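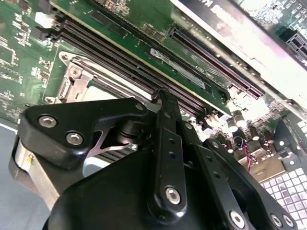
Skernow Drop-off Log

Item records from council e-waste collection points

Release: Tuesday, July 11, 2023

Overview

The Skernow Drop-off Log is a table of items handed in at household e-waste collection points in the Skernow council area. Each row is one item. The current release has 1,708 rows in a single CSV file, plus a category list and a short file of corrections.

Staff filled in the log on paper at the counter and it was typed up afterwards. It started as a way of working out how many cages to order for each site. People who plan collections or write about household waste asked for copies often enough that a tidy version seemed worthwhile.

Files

droplog.csv: the main table, one row per item
categories.csv: 17 item categories, with the wording used on the paper forms
corrections.csv: 68 rows changed since the first release, with old and new values
LICENCE.txt: terms of use

All files are UTF-8 with a header row. Dates inside the table are day first. Empty cells mean the field was left blank on the form. A zero is a real zero.

Fields

item_id: running number, not reused when a row is removed
site: Pagano, Fivard or Skernow Depot
month: month of drop-off
category: code from categories.csv
weight_g: weight in grams, from the counter scale
age_stated: age in years as given by the person dropping off
working_stated: yes, no or unknown, as given by the person dropping off
power_cord: whether a cord or adaptor came with the item
sent_to: reuse shelf, parts, metals or landfill

The age and working fields are what people told the counter. Items were not plugged in or tested before the row was written. If you need to know what share of discarded goods still works, this table can't tell you that.

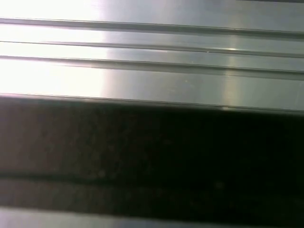 Weights are more reliable than ages, with one catch. The scale at Pagano was swapped partway through June. The old one read in steps of 50 grams, so small items such as phones, mice and remote controls are lumped into a few values in the earlier rows. The newer scale reads to the gram. There is no flag for this in the table, but the stepped values are easy to spot in a histogram.

Categories

The 17 codes follow the paper form and not any official classification. Desktop computers and loose computer parts have separate codes. A tower brought in with its side panel off and the drives gone still counts as a desktop. A circuit board on its own goes under loose parts, whatever it came out of. Printers and scanners share a code, which was a mistake on the form that we have kept for consistency. Toasters, kettles and other small kitchen appliances are grouped together. Fridges and washing machines aren't covered, as they go through the kerbside booking service.

Sampling

Sites did not log everything. Counters were asked to record items as time allowed, up to 300 a month per site, and on busy days the log was often put aside altogether. Saturdays are thin for that reason. Car loads from house clearances are also under-represented, and bulky items probably suffer most.
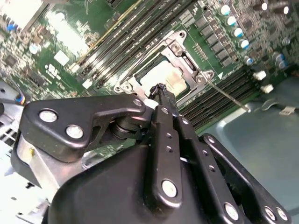 For comparing one site with another we suggest sticking to proportions within a category. Totals mostly reflect how keen the counter was to fill in forms that week. Fivard looks as if it takes in far more cables than anywhere else, and the likely explanation is that Fivard logged each cable separately while the Depot wrote down one row per bag.

Privacy

No names, addresses or rego numbers were collected. A free-text comments column existed on the paper form and has been left out, as a few comments could have identified a household. Serial numbers were never written down.

Known problems

Some rows have a weight but no category. They are kept in and the cell is blank.
The code for "batteries, loose" was used for power banks at one site and not at the others.
Laptop chargers are sometimes logged with the laptop and sometimes as their own row.
Two versions of the form had the sent_to boxes in a different order. Mix-ups we found are in corrections.csv.

Typing up and checking

The forms were typed up using Fokent, the depot's stock program, and exported from there. Fokent trims leading zeros, so item_id should be read as a whole number. Every row was compared with its form once. Where the handwriting could not be read, the cell was left empty.

Licence

Free to copy, change and share with credit to the Skernow Drop-off Log. Please state the release date when you cite it, as rows do get corrected.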